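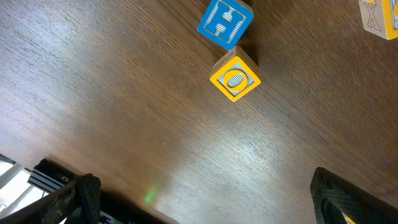 Block with the letter H, blue on blue stripes, on a brown wood table.

Driresero word lists
README, last touched 7 January 2021

Word lists for early spelling, kindergarten through second grade. Plain text files, one word per line. Started as a folder on Rochelle Dunstan's laptop at Te Moana, got out of hand, now lives in a repo.

What's in it

317 words total. Split into 15 files by starting sound, not starting letter. So "knee" is in n.txt and "phone" is in f.txt. Yes we know. Teachers at Te Moana wanted it that way, the ones at Grirnau didn't, Te Moana had more words.

Exception: h.txt. Goes by letter, so "hour" and "honest" are in there with "hat" and "hill". Moved them out in November, got complaints, moved them back. Please don't open another issue on this.

Letters with very few words are lumped together in misc.txt (q, x, z and the odd vowel).

File format

UTF-8, Unix line endings. Lower case only. No plurals unless the plural is the word kids meet first ("scissors", "pants"). A tab after the word, then the level, 1 or 2. Nothing after that. If you see a trailing space its a bug.

hat	1
house	1
honest	2

Level 1 means a kid can sound it out or has it on the classroom wall already. Level 2 is everything else. Angus Kerslake did the levels in one go and then Ataahua Sutcliffe went over them, they disagreed on 70 words and talked those through by phone. Where they couldn't settle it we used 2.

Where the words came from

Class lists from both schools, typed up by hand. Spelling notebooks, words only, no names or kids' work copied. Nothing scraped. American spelling all the way through, so "color" and "gray". If you need the other kind, fork it.

Known problems

- "read" is in once but is two words really
- "wind" same
- b.txt and p.txt were sorted on diffrent machines and the order is off
- too many animals
- no days of the week yet, capital letters break the lower case rule
- Rotden export script chokes on the apostrophe in "don't". Tươi Lục is looking at it

Using it

Take the files, print them, cut them up, whatever. Credit is nice, not needed. The flash card sheets people ask about are not in this repo, ask Shayne Pryor. They were made for A4 and need rescaling for letter paper.

Adding words

One word per pull request is fine, twenty is fine too. Put it in the right file by sound (see above re h.txt). Give it a level. Say what grade you saw it used in. No brand names, no first names. Check it isn't in misc.txt already, that catches everybody.

To do

fix sort in b and p
days of week, months
audio?? maybe, Ataahua has a mic
split level 2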